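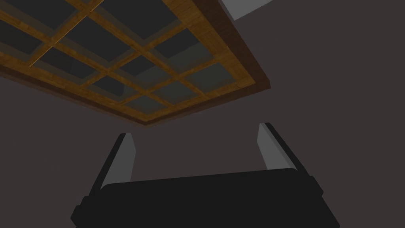

Strebel open day, Skondport

The Strebel lab opened its doors on a Friday in April, and 44 of us signed up for the afternoon tour. We met at the side entrance and were split into two groups. Mine went to the simulation room first.

Benedikt Schnyder ran the session. His group tests arm movements in simulation before any hardware is switched on. The software is called Plindar, and the gripper in it is a plain two-finger model. In one test the open fingers point up at a wooden lattice with dark gray panes. He said the current series has 689 runs, each with a slightly different starting position – most of them go overnight.

We got nine minutes at the screens, which was a bit short. The view from the gripper takes some getting used to, as up and down are hard to judge. 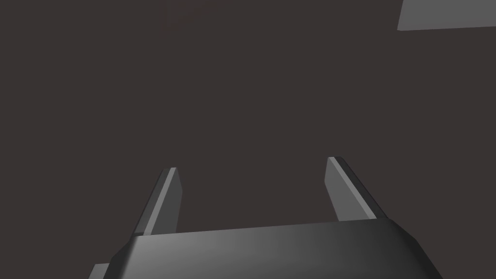
Valdemar Bergmann wrote afterward that his group had more time for questions, and that he would have liked to see the real arm run the same move. Ours saw it from behind the glass only, parked. Coffee was at the Esovby building across the yard.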